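**Plamville home robot build moves into its second season, with open evenings from September**

PLAMVILLE, September. A two-armed household robot built in a shared workshop on Trernik Street can now carry a shopping bag across a room, and its makers want more people to come and help with the next part. The robot is called Gidey. It stands on a wheeled base, runs on a secondhand desktop computer, and has been put together in the evenings by 25 members of the Prernavach Workshop.

"The first time it picked up a bag by the handles and kept hold of it, we all cheered so loudly that the people upstairs came down to ask what had happened," said Siham Zerouali, who started the project at her kitchen table. "Bags are hard! A cup keeps its shape when you grab it. A strap goes wherever it likes."

The build began with a single arm clamped to a workbench. That arm had plastic gears, and the members went through 5 sets of them before Sølve Lunde redrew the elbow joint with a belt drive. The belt is quieter, cheaper to replace, and easy to tighten with one hex key (taped inside the shoulder cover, so please put it back). The second arm was finished in the spring and is a mirror copy of the first, apart from the cable run, which had to go behind the upper arm to clear the emergency stop.

Both arms together cost the group 700 dollars in parts. Most of that went to motors. The frame is aluminum tube left over from a greenhouse, and the covers are printed at the workshop.

**Everyday jobs, done by hand first**

This season's work is all about soft things: straps, towels, coats, bags. Before Gidey tries a job, members do it themselves, over and over, in their own homes and in the workshop, and the movements of their hands are recorded. The software then learns from the recordings. The group now has 1608 of them, covering doors, drawers, laundry and a long list of kitchen jobs.

Uzma Zaidi looks after the collection. She has asked members to keep their homes the way they normally are, with the usual doors, hooks and light switches, and to work at their normal speed.

"People slow down and get very careful when they know it's being recorded," Zaidi said. "I tell them to hang up the bag like they just got in from the store. I want the ordinary version, fumbles and all." 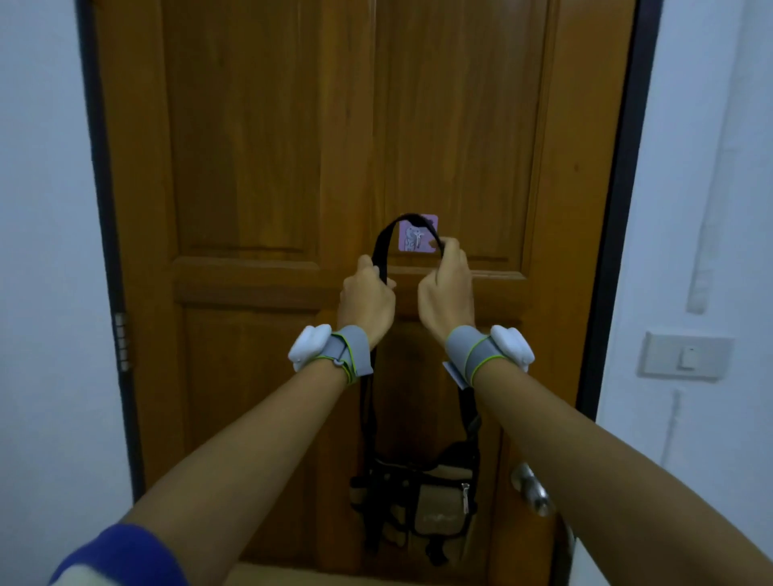 **Prernavach Workshop, Home Robot Team**

Hanging a bag on a door is the job the team talks about most right now. A small stick-on hook leaves very little room for error, and the strap has to be held open with both hands while it goes over. Gidey can bring a strap up to a hook on the test board, but it still lets one side go too early. Lahcen Ragab is fitting softer fingertips, cast in silicone, and hopes to have a full set on both hands before the open evenings start.

The open evenings run through September, from 6:30 p.m., at the Trernik Street workshop. Visitors can drive the arms with the practice controllers, solder a sensor board, or bring a bag of their own for Gidey to try. No experience is needed. Children are welcome with an adult, and closed shoes are required near the benches.

Drawings for the arms, the parts list and the belt drive notes are free to copy at the front desk. A printed build guide, edited by Houda Samir, will follow once the wrist chapter has been checked by someone who has never built one.

Press visits and questions: ask for Houda Samir at the Prernavach Workshop, Trernik Street, Plamville.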